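Kirna save-file tools

Reads and repairs saves from Callinska, the farming RPG by Grevbridge. Works on saves made before the December patch. Saves made after it will load, and then your goats will be gone.
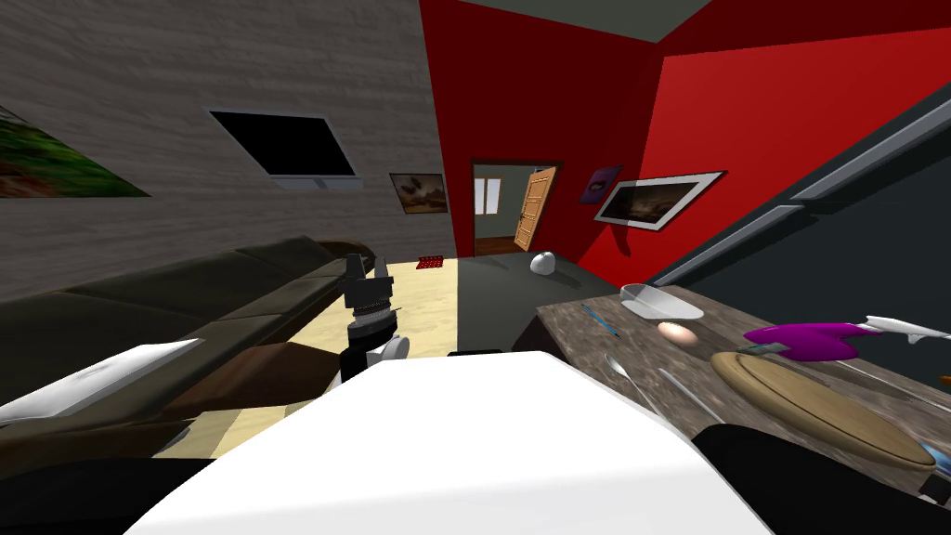

House interiors are stored apart from the map, up to 200 items per room, and the tool leaves them alone by default. Wall items are the touchy part: a black flat-screen TV and a small framed landscape on the same grey wall, as above, are separate entries, so move them one at a time.

Run kirna check first. It takes 18 seconds on Oda Wallin's laptop and 58 on mine.

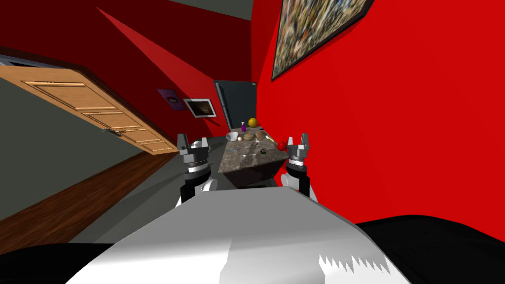

Backups go in the folder called old. Please don't rename it. Bugs to Tegan Waaka, praise to me.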